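Tramimell block pushing: your questions

I run the recordings for Tramimell and get the same emails a lot, so I put my answers in one spot.

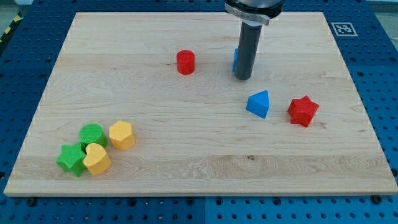
How many examples do you have?

573 so far! I try for 19 in a sitting, then my hands get cranky.

What counts as one example?

One typed instruction and the pushing that goes with it — say, "move the red star next to the blue prism." If I drift off halfway, I toss it.

Do you tidy the blocks between runs?

Nope, I leave them wherever they end up. I only reshuffle after every 10.

Can I get the data?

The first 100 are up on the Rilico page.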